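Okay, I promised a thread about what it's like now that we have robot arms at the returns table, so let's go. Fair warning, I like them a lot and I'm going to go on a bit.

1/ Quick background. I work at Brellura, in the building out on Skitmont Road. We take back bags and small accessories for a bunch of online shops. Someone changes their mind about a purse, it comes to us, we check it and send it back out or we don't.

2/ For years that meant standing at a table and doing the same five motions all day. Pick up, flip, open, look, put down. On a good day the whole crew got through 1,748 items. On a good day my wrists also felt like old rope by three in the afternoon.

3/ We've had the Lumbao cell since June. Two arms over one table, each with a gripper, and a camera down at the wrist so it can see what it's about to grab. They learn from us. One of us steers them through a job a bunch of times, and after that they try it alone while we watch.

4/ Hard boxes were easy. They had boxes in a couple of days. Soft stuff is another story, because a soft bag never lies the same way twice and it squishes when you press on it. Knits are the worst (and my favorite to teach).

5/ And charms!! Everybody hangs something off their bag now. Plush keychains, carabiners, rings on rings. To an arm that's a whole second object that's attached to the first one and flops wherever it wants. We spent most of a Wednesday on nothing but bags with things dangling from them.
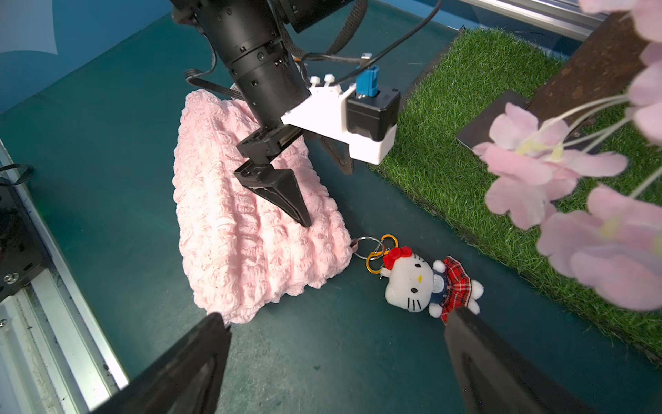
6/ What I love is that this is where table experience counts. I know you hold a bag by the body and let the charm trail, and that you never lift by the key ring unless you want a stretched loop. I'd never said any of that out loud before. Now it's basically my job to say it.

7/ Numbers, for the people who asked: best day so far with the arms running is 1,926. Nice bump, and the part I care about more is that we did it without anyone staying late.

8/ The crew is 34 people, same as before. I was nervous about that, I won't pretend I wasn't. So far what's changed is who does what. We rotate now: a stretch steering, a stretch on inspection, a stretch on packing. Nine of us have done the full steering training and there's a sign-up sheet for the next round.

9/ Stuff that's still annoying: steering is tiring in a new way. It's all in your eyes and your patience. We asked for shorter turns and got them. Also the arms stop whenever they're unsure, which is right, but some mornings they're unsure about everything.

10/ Pay for steering is a notch higher, and that took some back and forth. If your workplace is bringing in something like this, ask about that early. Ask who gets trained first, too. We ended up going by who wanted it, with a spot on every shift, and it kept the grumbling down.

11/ The inspection side still needs hands, by the way. A loose stitch inside a lining, a zipper that catches a little, perfume smell on something marked unworn. People are great at that and now we have time to do it right instead of glancing and moving on.

12/ We test on a box of sample bags we call the Flindutton box, after a shop label that closed ages ago and left us its leftovers. If the arms can get through the Flindutton box they can get through most things. They can't yet. They're closer than they were last month, though!

13/ Somebody asked if it's weird watching an arm do my old job. A little, the first week. Then it picked up a slouchy tote exactly the way I do, with that small tilt before the lift, and I yelled so loud that packing came over to look.

14/ More soon, I'm on steering tomorrow and we're starting on straps. Send good thoughts. Happy to answer questions if you do this kind of work too, especially if you've gotten an arm to deal with a long shoulder strap.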